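Section 2: Before You Order Anything

I wrote this part of the guide after our second purchase, which means it's the part I wish I'd had for the first one. Grab a notepad and a tape measure. You won't need the control software until Section 3, so leave the Jornwood installer alone for now.

2.1 Work out what the hands have to hold

1. Write down every part you plan to handle, smallest to largest. Weigh them if you have a scale.

2. Next to each part, write whether it gets pinched, scooped or just steadied. A plain two-finger gripper is cheaper and easier to look after, and for flat metal parts I love it. A hand with several jointed fingers costs a lot more and I only budget for one when the list really calls for it.

3. Price one hand per arm, then price a spare set of fingertips. Stulteo sells theirs as a kit, Briretti sells them one at a time (and yes, shipping gets charged each time -- ask me how I know!).

Note: If you want a camera at the wrist, put it on the same quote as the hand. Brackets and cables bought later never seem to match.

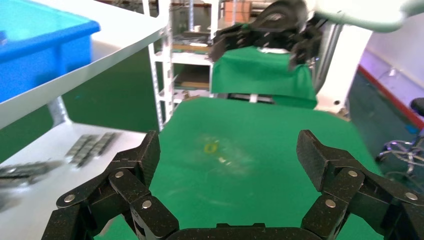
Omar Nseir wrote back on the draft that he'd go further and hold off on the second hand altogether. Get one arm earning its keep, he said, and let the parts list tell you what the other side needs. He also thinks I'm too relaxed about spares and would put 12 percent of the hardware money aside for them.

I'm leaving his comment in because it's a fair one. My own feeling is that if your job needs two hands, plan for two from day one, even if the second shows up in a later order. The table, the power and the floor space all depend on it.

2.2 Plan the table and the storage

4. Measure the reach of each arm from its mount and mark it on the floor with tape. Do this before you buy a table. I bought the table first.

5. Add shelving to the budget as its own line. Bins, trays and racks look like pocket change until you add them up, and they have to sit where the arm can get to them.

6. Pick a table covering in one plain color and order extra. Cloth is fine for light parts. It wrinkles, so allow a few minutes to smooth it out between runs.

7. Put tape, clips and paper on the list too. Mark your part positions with tape first and only pay for machined fixtures once the layout has stopped changing.

Caution: Stamped parts can have sharp edges. Budget for cut-resistant gloves for whoever loads the trays, and power the arms down before anybody reaches across the table.

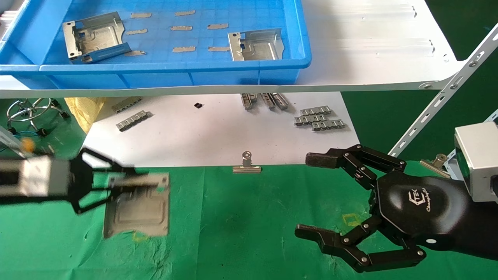
Figure 2. Brackets in the tray, one in the gripper, small parts on paper under the shelf.

2.3 Get the quotes

8. Ask at least two suppliers for the same list, word for word. We used Sabbagh and Briretti, and the quotes came back 19 days apart, so start early.

9. Check that each quote covers mounts, cables, shipping and training. If training is missing, call Nadine Darwish at the front office and she'll send you the wording we use to ask for it.

10. Have the quote held in writing through the end of March if your approvals are slow like ours.

Note: Keep the rejected quotes in the same folder as the one you sign. You'll want the part numbers when you get to Section 3.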